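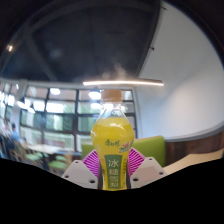
Rapport d'évaluation du service Pamereo

La société Listico avait remis le matériel un jeudi, dans deux caisses numérotées, accompagnées d'un contrat de location de 57 pages. Le service portait le nom de Pamereo. Il comprenait deux pinces à main, un chargeur, l'accès à un serveur et l'assurance, imprimée en gras, que tout geste exécuté correctement serait appris une fois pour toutes.

L'évaluateur désigné par le bureau d'essais de Dutdale était dans la maison depuis 29 ans. Il avait rendu des avis sur des monte-charges, des trieuses de courrier et un distributeur de soupe dont la mémoire restait pénible au service. Il lut le contrat en entier, parapha chaque page et fit porter les caisses au restaurant du rez-de-chaussée.

Le protocole prévoyait la saisie d'objets courants. On commença par les bouteilles. La consigne était de serrer sans écraser, de soulever, de déplacer, de reposer, puis de recommencer avec la même attention. L'évaluateur nota que les doigts souples épousaient convenablement les parois. Il nota aussi que la gâchette demandait un effort supérieur à celui qu'annonçait la notice, et que la main s'en ressentait à la fin de la matinée.

Le soir, le serveur affichait 54 gestes recevables. Les autres étaient classés sous la mention « hésitation ». L'évaluateur demanda par écrit ce que Listico entendait par ce mot. La réponse parvint le lendemain avant midi : le service considérait comme hésitant tout mouvement dont l'intention n'était pas établie au moment du contact.

Il relut cette phrase plusieurs fois. Le règlement du bureau ne prévoyait pas de rubrique pour l'intention.

Les jours suivants, il s'appliqua. Il apprit à décider avant de tendre le bras. Les clients du restaurant prirent l'habitude de le voir à sa place et cessèrent de baisser la voix en passant. La proportion de gestes refusés diminua. Chez lui, il s'aperçut qu'il posait son verre sur la table d'un seul mouvement, sans le bruit que sa femme lui reprochait autrefois, et qu'il restait ensuite un moment à regarder sa main.

Au terme de la période d'essai, le total s'établissait à 2352 gestes. Le service Hegedűs, loué l'année précédente à des conditions moins favorables, n'en avait jamais retenu la moitié. L'avis pouvait donc être rédigé. Il le fut en termes mesurés : matériel robuste, assistance ponctuelle, gâchette à revoir, tarif acceptable sous réserve de négociation. L'évaluateur recommandait la reconduction du contrat.

Restait la rubrique des observations particulières, que l'usage autorisait à laisser vide. Il écrivit que le service avait donné satisfaction - puis il raya le mot, le rétablit, et ajouta que l'opérateur sollicitait, pour son propre compte, communication des gestes refusés le premier jour.

La demande fut transmise à Listico en avril.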